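Repainting a garage workbench top: is green a mistake?

14 replies

hinddale_dan
Moved into the new place in Hinddale and inherited a workbench that has been painted by every previous owner, each of whom hated the last one. I've stripped it and want one flat color on it. My wife says gray. I say green. The can I like is from Renby and costs $52, so I'd like to be wrong before I buy it.

2 likes

Birger Söderlund
Green. Small screws show up on it and your eyes don't get tired. Gray is for people who enjoy looking for a washer on their hands and knees.

o_keskin
Disagree with Birger, as is tradition. Mine has been green since November and every bit of sawdust looks like a crime. Gray hides sins. Also, matte green scuffs if you so much as set a coffee down with conviction.
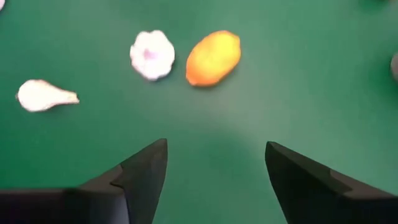

The other thing is touch-ups. You'll never match it again. I went back to the same store with the same can and got a green that belongs to some other family. From the door the bench looks like a map of two countries that don't speak.

Orhun

5 likes

hinddale_dan
So the choice is losing washers or seeing dust. This is going great.

pegboard_widow
Neither of you has mentioned sanding. Go over it with 100 grit, wipe it down, two thin coats, and leave it alone for a week. Most scuffed benches I've met were painted Saturday morning and had an engine on them by supper.

Birger Söderlund
Thank you. Orhun, how long did you wait?

o_keskin
Overnight. It was a warm night.

11 likes

Birger Söderlund
I rest my case, on a properly cured surface.

o_keskin
Fine, but the dust complaint stands. I'm not sweeping the thing every time I cut a dowel.

pegboard_widow
You could try sweeping it once and see how you feel.

hinddale_dan
Update: bought the green. Wife has been informed that the forum voted. She'd like to know who is on this forum and whether they have jobs.

154 views · Share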